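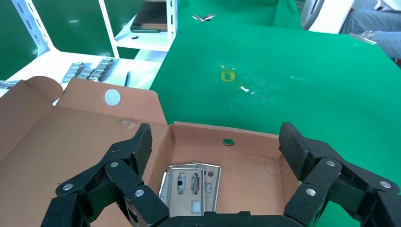

Wrist view, brackets overlapping on the bottom of the box

plinik_tinkerer
Joined: November 20, 2021
Posts: 21

Hi everyone, and thanks for all the patient answers in the gripper thread, they got me a lot further than I expected! We're now well into collecting demonstrations for the sheet metal job (brackets between a cardboard box and a shelf bin, two arms, somebody teleoperating) and I have 300 episodes saved. Before I go and record a whole lot more I'd love some opinions on how messy I should let things be.

What worries me is the overlap. When one bracket lies across another like in the picture, the operator sometimes pinches both, puts them back, has a little think, and tries again. Do you keep an episode like that? I've been throwing them out, and it hurts every time, they take so long to record. My other half of the team (well, the whole other half) says I'm throwing away the good stuff.

espinoza_bench
Posts: 1,292

Keep them, please keep them! We had a very similar job and for the longest while we only saved the pretty runs. The policy was lovely until the first bad grasp, and then it just sort of hovered over the box like it had forgotten why it came in. It had never been shown what to do after a mistake. I'd mark the retries with a tag so you can weigh them later, but I wouldn't delete a single one where the operator gets it sorted out in the end.

Also, do you shuffle the parts between episodes? With those slots facing up every time you may be teaching it one very particular bracket.

plultlow

I'm going to disagree a bit, in a friendly way. A retry is only worth having if the operator knew what they were doing on the second go. If they're dithering, the model learns to dither, and I say that as someone who spent a sad November cleaning dithering out of a dataset by hand. What I do now is cut the long pause and keep the recovery. It's more work, yes, but you end up with something you can trust.

And before you record more, look at what your cameras see from each arm. Could you post one with the bin in it?
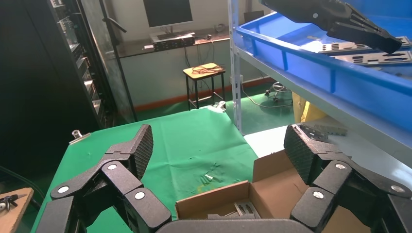 plinik_tinkerer
Thread starter, data collection and part-time operator

Sure! The blue bin is on the shelf on the right, with two of the plates in it and the other hand coming in from above. The box is down in front of the near gripper, and you can see how much of it the palm hides. I hadn't really noticed that until you made me go and look, so thank you, I think.

On the shuffling: we do turn the parts between episodes, but the box itself hardly moves. Is that worth changing too?

espinoza_bench

Yes, slide it, turn it, fold the flaps a different way. And I'd tidy those little bits off the green cloth now and then, but not every time. A speck of something here and there is good for it.

plultlow

Agree on the box, not so sure about the specks. I'd sweep up. Little metallic bits find their way into places, and I'd sooner have a clean table and vary the light.

The palm bothers me more, to be fair. If the parts are half hidden just when the fingers close, the wrist view can't carry that grasp by itself. Do you have a fixed camera as well?

grinlow

Jumping in since we fought with this one too. We put a fixed camera up high and it helped a great deal, but we had to redo our early episodes, as they didn't have that view. So if you're going to add one, add it before the next big batch and save yourself the grief. On the retries I'm with espinoza_bench, mostly. We kept ours uncut, pauses and all, and trained it both ways, and I couldn't tell the two apart on brackets. Thin flat parts may be kinder than whatever plultlow was picking.

plultlow

Small plastic clips. They were not kind.

plinik_tinkerer

Okay, you've talked me into it. I'm fishing the retries back out of the trash folder tonight (I only emptied it once, thank goodness) and tagging them, and then I'll train it with the pauses and without. Fixed camera next, before anything else gets recorded. Does anyone have a mount they like for slotted shelf posts? Ours are the white perforated kind and I'd rather not drill.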